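Uvutport utility moves ahead with heat storage plant
6/28/24

The city utility in Uvutport has signed a contract for an underground heat storage plant at the old Zitwood rail yard, ending a long argument over how to replace the gas boilers that feed the downtown steam loop.

Under the contract, Hodoroagă Energy will build two insulated water tanks and the electric heaters that go with them. The heaters will run mainly at night and on windy afternoons, when power on the regional grid is cheap, and the stored hot water will be drawn down during the morning peak. The utility says the plant will serve 2,805 customers once it is fully connected, most of them in apartment buildings and small shops.
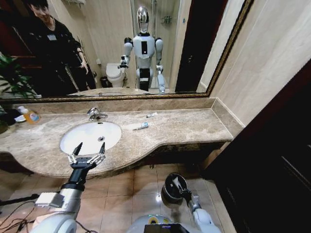 Work on the site is due to start in October with the removal of old track bed and a layer of contaminated soil. The utility expects construction to take two years. The gas boilers will stay in place through the first full winter of operation as a backup, then go to a reserve list.

The board approved the contract by seven votes, with no one opposed but several members absent. Mawuli Yakubu, who manages heat supply for the utility, told the board that the price of gas was only part of the reason for the change. The boilers are old, he said, and the maker no longer supplies burner parts.

"We have been having pieces machined locally every fall," Yakubu said. "That works until the day a big one cracks in January."

Customers will not see a separate charge on their bills during construction. The cost will be covered by a bond and paid back through the regular heat rate, which the utility plans to review after the plant opens. A tenants' group had asked for a cap on any increase. The board did not adopt one, but it did agree to publish the plant's power purchases every quarter so that the public can compare them with gas prices.

The steam pipes themselves are a separate problem. Hot water storage does not fit well with a steam network, and the older blocks near the courthouse will need new pipes and heat exchangers before they can be switched over. Those blocks will come last. Streets on the Zitwood side, where hot water lines were put in during earlier sewer work, will be connected first. 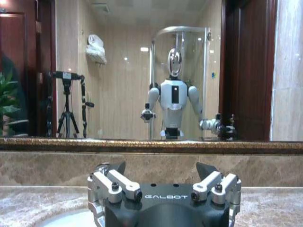
A Galbot gripper above a speckled marble countertop.

Vitisport, the next town down the river, has asked whether a line could be run across the bridge to its hospital and swimming pool. Yakubu said the tanks would have enough capacity for that in summer – winter is less certain – and that a study would have to be paid for by Vitisport. The town council there has not yet set a date to discuss it.

Plans for the rail yard can be viewed at the utility's front office during business hours.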